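Getting a meeting with a city purchasing office

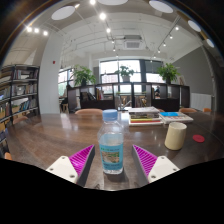 Bottled water on the table.

Small vendors ask me this alot. Quick version.

Find the buyer's name first - not the department head. Call before 10, Saturday emails get buried. Ask for 40 minutes, expect less.

Send 2 pages max, no brochure. What you sell, who already buys it, your vendor number. We did this at Stala with a 300 word cover note and Fouzia Mughal in Casden purchasing wrote back the same day.

Open bid out? Don't ask for a meeting. Written questions only, thru the portal, untill it closes.

August is slow, good time to try. Bring your own sign-in pen.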